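Thursday, April 13, 2017

## Drying times, indoor line

I finished the March run on Monday. Same method as before: weigh each item dry, weigh it out of the spin cycle, hang it on the Saliba rack in the back room, weigh it again every hour until it stops losing mass. The kitchen scale reads to the gram and I trust it to about two.

The cotton bath towel is 581 g dry. At 600 rpm it came out carrying 240 g more water than it did on the fast spin, and took most of an extra day on the rack. Colour made no difference that I could measure. Spacing did. Leaving every second rung empty helped more than the fan.

The tea towels were done before I went to bed and I've dropped them from the table.

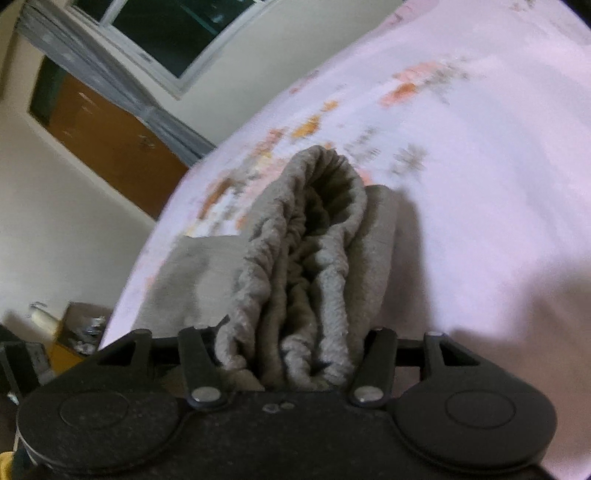 *Photo: Suha Najjar*

Grey cloth tends to get bunched up on the bed at my place, and a bunched item holds moisture in the folds well after the outside feels dry. I now weigh before folding. If it's more than 2% over dry mass, it goes back on the rack.

Wool is next, once the humidity meter has a new battery.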